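Foam letters keep falling off fabric banner, what glue??

batixmom
posted 7:42 pm

Doing letters on black cloth for a table display, same kind of look as this. Big foam ones, different colors.

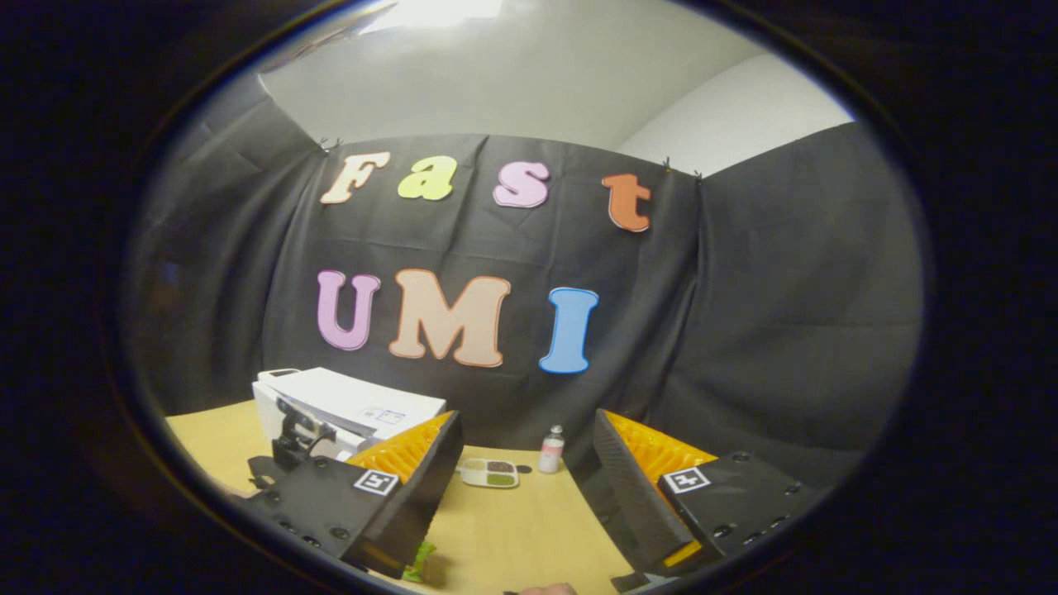
Viktória Halász
Hot glue, low temp gun. High temp melts the foam, ask me how I know. Dot in each corner, not a solid line.

batixmom
wont low temp just peel when I roll it up? need to store it till January

Viktória Halász
Don't roll it then. Fold flat between letters.

fodor_17
Disagree on hot glue. Goes stiff on fabric and pops off the first time the cloth bends. Use fabric glue, the Dendura one in the white bottle. Leave it overnight with books on top. Did 14 letters for my sister's shower and they're still on.

Viktória Halász
Overnight is great if you have overnight. Most of us are doing this at 11 pm the day before lol

Halldóra Vídalín
Neither. Sticky velcro dots, rough half on the letter, sew the soft half to the cloth. Then you can reuse the cloth for the next thing. Pack of 400 at Amstead, I'm still not thru it.

fodor_17
sewing on every dot?? no thanks

Halldóra Vídalín
Two stitches each. Takes one movie.

batixmom
ok I like reusing it but I can't sew. would safety pins work from the back

Halldóra Vídalín
They tear the foam if it's thin. Thick stuff you might get away with it.

fodor_17
Also iron the cloth BEFORE you glue anything. You can't after.

batixmom
too late on that one, two letters already on. Trying fabric glue on the rest tonight, will report back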